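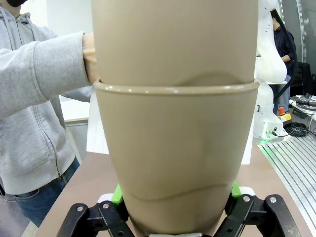

Matte tan, plastic-like, wide up top and narrow down low, with a hand resting just above the rim.

Cleaning, fixing and storing big molded plastic pieces

I have a soft spot for large molded plastic things. Planters shaped like vases, lamp bases, shop display legs, costume leg covers, the shell of an old floor fan, you name it. If it's matte and beige and taller than my dog, I will probably carry it home from a yard sale and then have to figure out where it goes. My husband calls the back half of the garage "the showroom" and he doesn't mean it kindly.

I've been asked a few times how I keep this stuff from looking grubby, so I'm putting it all in one spot. Most of it works for any big plastic piece with a dull finish and a taper to it.

Dust first, always

I used to go straight in with a wet rag and wonder why everything came up streaky. Matte plastic holds on to dust way more than the shiny kind, and once you wet that dust you're just painting with mud. Now I go over the whole thing with a dry microfiber cloth, then an old soft paintbrush (a two-inch one, the cheap kind) for the rims and creases. Anywhere two sections meet, run the brush along the joint from both sides. You would not believe the fluff that lives under a rounded lip.

Start high and work down. I know, I know, everybody's grandmother said that. Mine said it too and I ignored her until I was 41.

The wash

A bucket of lukewarm water with a small squirt of dish soap. One squirt! If it's foaming over the side you'll be rinsing until supper. Wring the cloth until it barely drips and wipe in long strokes the length of the piece, never in little circles. Circles show on a matte surface, especially on tan and cream, and they show worst in late afternoon light when company is over.

Rinse with a second cloth and clean water, then dry straight away with a towel. Seams are where water hides. I press the corner of the towel into the seam with my thumbnail and walk it all the way along, including the wavy ones that wander up and down (those take forever, put on some music).

Please don't use the scratchy side of the sponge. You'll get shiny patches, and there's no wiping those off. Same goes for those white melamine erasers. They're wonderful on a scuffed baseboard, but they are really a very fine sandpaper, and on a dull finish they polish a spot that catches your eye forever after. I have a planter with one of those spots facing the wall.

Marks that soap won't shift

Pencil: a plain white vinyl eraser, lightly.

Price sticker goo: a dab of cooking oil on a cotton ball, wait ten minutes, roll it off with your finger, then wash the oil off with soap. I don't use nail polish remover on plastic anymore. I did once, on the bottom of a lamp base, thank goodness on the bottom, and it went soft like cheese.

Black scuffs: baking soda mixed with just enough water to make a paste. Fingertip, very little pressure, check every few seconds. Try it somewhere hidden first. If the scuff is still there after a couple of rounds I leave it alone and turn that side to the back.

Yellowing: I've read all the recipes with peroxide and sunshine. My results were patchy, literally. The one thing I tried it on came out looking like a giraffe, so I'm not going to tell you how to do it.

Things that come in two sections

A lot of tall pieces are made as an upper and a lower, and the place they join is both the strongest looking bit and the bit that gives you trouble. Before you take anything apart, put a strip of painter's tape straight across the joint and cut it along the line with a craft knife. When you put the halves back together, match up the tape. It takes a second and saves you the whole business of turning the top a little, and a little more, and then back, while somebody on the other side of the room says "no, left."

If the halves are stuck, don't twist from the ends. Hold close to the joint on both sides. A hair dryer on low, kept moving, loosens a tight fit nicely on most plastics. If it's glued, it's glued, and you should let it be one piece.

For a joint that's gone wobbly I've had good luck with a wrap or two of plumber's white thread tape on the inner part, if there's an inner part to wrap. Felt works too, the thin craft kind. It squishes down and takes up the slack, and you can pull it back off if you hate it.

Moving one without dropping it

Anything that's wide at the top and skinny at the bottom wants to tip, and it'll do it the moment you reach for the doorknob. What I do:

Hold it low with one hand and let the other rest flat against the upper part. You aren't squeezing up there, you're only keeping it from swaying. Flat palm, fingers relaxed.
Take off your rings and your watch. Zippers are bad too, they leave the thinnest little gray lines.
If it's over waist height, get a second person to keep a hand on the top while you deal with the bottom. It doesn't need to be a strong person. My niece did it when she was in grade school and took it very seriously.
Don't lift by the rim. It looks exactly like a handle and it will fool you. I've cracked one that way, and the crack ran right around to the back before I even heard it.

If your hands are dry and slippery like mine get in winter, rubber-dot gardening gloves are perfect. Clean ones, obviously. I keep a pair in the drawer that have never seen a garden.

Getting it to stand up

I spent a silly amount of money on stands before I figured out a plain bucket of sand does the job. Set the narrow end in, pack the sand around it, and it'll stay put while you clean or paint. For something you want to look at in the living room, a heavy plant pot with gravel is nicer. I got mine at Trorkia, out past the feed store in Skelska, where they always have a pile of seconds with chipped rims for next to nothing. The chip goes to the back too. (A lot of my house faces the wall, now that I think of it.)

If you clamp it instead, put something soft between the clamp and the plastic every single time. Scraps of yoga mat are my favorite. Shelf liner is okay, cardboard is okay in a pinch but it slides. Tighten until it holds, then stop. Plastic gives for a while and then it doesn't, and the dent you leave in a narrow end is there to stay.

Paint touch-ups

Beige is the hardest color in the world to match. I'm serious. White is bad, but beige has pink beige and green beige and the kind that looks like a Band-Aid. Take the piece to the paint counter if you can fit it in the car. If you can't, paint your candidate on a bit of clear plastic from a salad box, let it dry completely, and hold it against the spot by daylight. Wet paint lies.

Use a flat finish, thin coats, and dab with a bit of sponge so you don't leave brush lines. Scuff the area very gently beforehand and wipe it down, or the paint will peel off in a sad little skin by September. And stay inside the chipped spot! The urge to feather it out is strong, and every time I've given in, I've ended up repainting the whole section.

Storing them

Out of the sun, off the concrete, away from the water heater. Those are my three complaints about my own garage. I finally put in a deep shelf unit, the Bråten, which is 29 inches front to back, and most of my tall things lie down on it fine with a rolled towel on each side so they don't roll. Lying down is better than leaning. A thing that leans all summer in a hot garage will come out in the fall with a bend in it.

Cover with an old cotton sheet. Plastic bags trap damp, and the thin grocery kind can leave their printing behind, ask me how I know. If you have bubble wrap, put a layer of tissue under it, otherwise you may get a pattern of faint little rings on a matte finish after a hot spell.

Don't nest them unless there's a cloth between. Tapered pieces slide into each other so beautifully and then they never come out. I have two planters that have been one planter for years. If you're in the same boat, stand the outer one in warm water, drop some ice in the inner one, and give it a slow turn. It worked on my flowerpots. It did nothing at all for the planters, but they look pretty good with a fern in them.

One more for the costume folks: if you've got leg covers or anything else that gets worn, wipe the inside with a damp cloth and let it air out overnight before you put it away. Open end up, by a window that's cracked open. A spoonful of baking soda in an old knee sock, knotted at the top and tucked inside, keeps things fresh until the next time you need them. Write what's in the sock on a piece of masking tape, or it'll end up in the laundry like mine did.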